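Trakora hand gripper – set-up guide
Section 9: Jaw does not close, or closes late

Read this before you strip anything down. Most of the units sent back to Cistby with a "dead jaw" had a slipped linkage and could have been put right at the table in a few minutes. The other lot had been forced, and those we can't do much with.

What the fault looks like: you squeeze, one finger moves, the other lags or stays out wide. Or both stay wide and the handle goes slack. Log shows code 8. Stop there. Don't squeeze harder.

CAUTION – keep your free hand out from between the fingers while the fault is showing. A stuck finger can let go all at once. We have had one pinched thumb from exactly this.

9.1 Before you start

1. Stop recording. Save the run, even a bad one, we need it.
2. Put down whatever you are holding. Let go of the handle fully.
3. Open the jaw over the work table and leave it open. Pads well clear of the box and the small items.
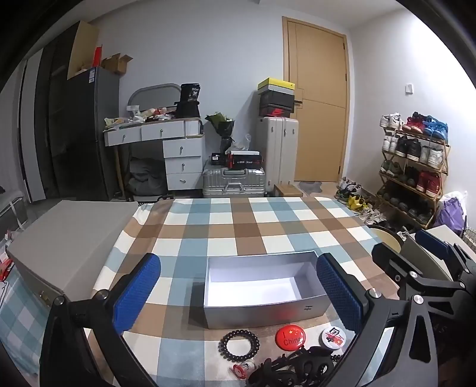 Edileuza Godoy

4. Check the blue pads. Both seated flat, no lifted corner. A pad that has crept will catch and feel just like a linkage fault.
5. Check the silver caps on both sides. Finger tight, then a touch more with the key. Do not use pliers, the slots chew up.
6. Look down the black links for thread, hair or fluff. Pull it out with tweezers. Tablecloth fibres are the usual thing.

Note: units with Vaněk links have a little side play when new. Normal. Leave it alone.

9.2 Freeing a slipped linkage

1. Power off. Wait for the light to go out.
2. Hold the frame, not the finger.
3. Move the lagging finger outwards to its stop. Slow. You should feel a small click.
4. Bring it back in by hand till it meets the other one. If it grates, stop and go to 9.4.
5. Power on, hands clear.
6. Squeeze the handle empty, 200 times, steady pace. Boring, but this is where a bad link shows itself.
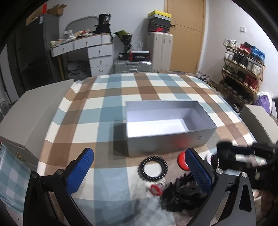 7. If it got through that lot with no lag, try it on something light and round first, then something flat. Flat things on cloth are harder becuase the pads dig into the folds.
8. Last, the box. Grip one wall, lift it a little, put it down again. Watch both fingers and not just the one nearest you.

CAUTION – never test on a person's hand or on anything breakable. Second person stays back from the table with hands off the cloth untill you say clear.

9.3 If the fault comes back

Same code inside 200 squeezes – take the unit out of use. Tape the handle, write the code on the tape. Don't lend it to the next table. One at Losach went round three people in November before anybody wrote it down, and by then the frame was bent.

9.4 Grating or a bent link

Not a table job. Leave the caps on, pack it with the jaw open, send it in with the saved run. Don't oil it, oil gets on the pads and then they slip as well.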